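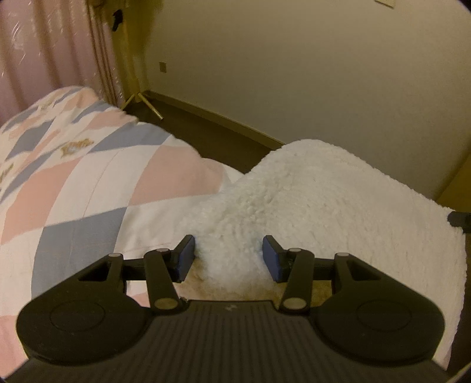
Stemasside Forums > Automation > Learning from examples

Blankets: is 142 takes enough for anything?

gripe_and_grab
Posted 5th April
I'm collecting blanket folding with a hand-held gripper for the Gukonby set, in a spare bedroom. So far I have 142 takes, all with the same fluffy white blanket, next to the same patchwork duvet. The guide that came with the Inon kit says variety matters more than volume, then asks for 4000 takes by November. I can't see how both of those are meant to fit into one person's evenings. Has anyone trained on a small set of soft stuff and got something that works on a blanket it hasn't met?

lintpicker
Short answer, no. I did 26 towels, all different, and the policy learned to pinch the air slightly above a towel. Deep pile is worse. The finger pads sink in and the camera can't tell you what they've got hold of, if anything.

Tekleab_bench
I'd disagree with that. 26 takes tells you nothing about towels or pile. How many did you do per towel?

lintpicker
One each. That was the advice at the time.

Tekleab_bench
Then it was bad advice. Do a few dozen per item, start from a different heap each time, and keep the fumbles in. People bin the fumbles and then wonder why the thing can't recover from one.

oddsocket
Keeping fumbles is fine if somebody labels them. In the last set I looked at they were mixed in with the good takes, so the model fumbled on purpose. Very faithful copy of a tired person.

gripe_and_grab
That sounds like my last hour of any session. I've been keeping everything, unlabelled.

oddsocket
Go back and mark them now, while you can still remember which grabs were meant.

mrs_halyard
Can I ask the dull question? White blanket, pink and white duvet, white pillow, pale walls. What happens when you move to a dark room with a brown blanket? My bet is you've taught it your bedroom.

gripe_and_grab
Possibly. I have 2 other blankets, both thin. Would you switch now or finish this one?

mrs_halyard
Switch now. And take it to another room, even if the light is horrible.

Tekleab_bench
Agree on the room. I'd still hold back one blanket completely and never record it – otherwise you've no honest test at the end.

lintpicker
I'll believe any of it when I see a folded blanket.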